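June, start of the second dye block

Back on the walnut! The Stemenstead hulls finally came through, 20 bags of them, dried and mostly clean, and the whole bench smells like a wet forest. I've been wanting to get back to this since the Clusden batch ran out. Everything below is on the Jerska wool unless I say otherwise, same skeins as the onion skin trials, so the swatch cards can go side by side.

**Soak**

Hulls broken up by hand (gloves, please, my thumbs are still brown from last time) and left in rainwater overnight in the covered bucket. The water went the color of strong coffee within the first hour and by morning it was nearly black. Strained through the old cotton sheet, squeezed, strained again. Still a bit of grit at the bottom, so there's a third straining coming before the next pot.

335 g of dry hull in the first pot. That is heavier than the recipe card calls for, and I did it on purpose: the Clusden hulls always gave a thin tan the first time around and I wanted to see real brown from the start.

**First pot, no mordant**

Wool wetted out for an hour, squeezed, in at lukewarm. Brought it up slowly and held just under a simmer. I keep forgetting how fast walnut takes. Pulled a test strand early and it was already a warm toffee, and by the end of the hold it had gone to a deep, slightly reddish brown that I'd happily wear as a whole coat. Left it to cool in the pot. Rinsed once with a little soap, then plain water until it ran clear, which took longer than I'd like.

Rub test on white cotton: faint mark when dry, a clear mark when damp. So there's loose color sitting on the fiber still. Second rinse tomorrow and test again before anybody writes "fast" on the card.

**Second pot, same bath, alum wool**

Used the leftover bath with nothing added. Alum skeins from the May batch. Lighter, as expected, but brighter too, a sort of gingerbread. I love this one. It has a glow to it in daylight that the first skein doesn't have, and under the bench lamp it goes flat and a bit green, so all color notes from here on get written at the window. (I went back and crossed out two notes from the onion skin pages for the same reason. Sorry to whoever has to read those pages.)

**Iron dip**

Pinch of ferrous sulfate in warm water, separate pot, the chipped enamel one that is for iron ONLY. Half of the alum skein in for a few minutes, moving it the whole time. The change is so good to watch! It slides from gingerbread through a kind of bark color and ends up at a cool gray-brown, almost charcoal in the thick parts of the yarn. Handle is a touch harsher after drying. I'd go shorter next time, or weaker, or both.

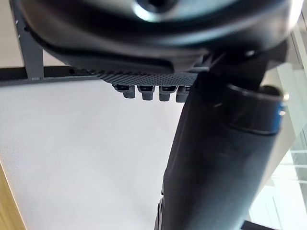

*Curved charcoal housing, with the mesh strip and row of tabs under the lip.*

**Swatch 126**

This is the one to look at when you come in. It's the first-pot brown with the iron dip on one end only, so it fades along the length of the strand - brown, bark, charcoal. I wound it on a card in order and it's the best gradient we've had out of a single dye. The change isn't quite even. There's a blotch near the middle where I had my hand closed around the skein, so next time it should hang from a rod and get lowered in stages.

Compared it with the old Tedesco sample cards from the drawer. Their darkest walnut is redder than ours. Could be the water, could be fresh hulls against dried ones, could just be that the cards have been sitting around for years and have shifted. I don't trust old cards much as a target but they are lovely to have on the table.

**Cotton, quick try**

Threw a strip of the scoured cotton in at the tail end of the second pot just to see. Pale mushroom, uneven, looks like a tea stain. Not surprised. If we want walnut on cotton it needs tannin first and a long cold soak, and I'd rather do that properly as its own block. Kept the strip anyway, pinned to the inside back cover.

**Lightfastness**

Started the window strips. Three cards, half of each under foil, taped to the south window:

- first pot, no mordant
- second pot, alum
- second pot, alum and iron

Pencil mark on the frame at the edge of each card so we can tell if one slips. The onion skin strips next to them have already lost a lot on the open side, especially the yellow, and I'm hoping walnut makes them look bad. First check in 19 days.

**Bath, what's left**

Still plenty of color in it. Poured off into the two lidded jars and put on the bottom shelf, labeled. If there's mold on top when you open one, skim it and carry on, it dyes just the same. The spent hulls are in the bucket by the back door. Don't put them on the tomatoes! Walnut is rough on tomatoes and I'd like some this year.

**For next time**

- weigh wool dry, before wetting out (forgot on the second pot, so the ratio on that card is a guess, marked with a question mark)
- third straining through the finer cloth
- iron at half strength, skein hung from a rod
- try a cold soak, no heat at all, a few days in the jar. I keep reading that it gives a softer brown and I want to see it on the Jerska before the fleece runs low
- split one skein across both hull sources if there's any Clusden left at the back of the cupboard

4:40 pm. Skeins hung up, pots scrubbed, sink is still brown around the drain. Will go at it with baking soda in the morning.

Later: re-checked the damp rub on first pot after an extra rinse. Fainter. Still there.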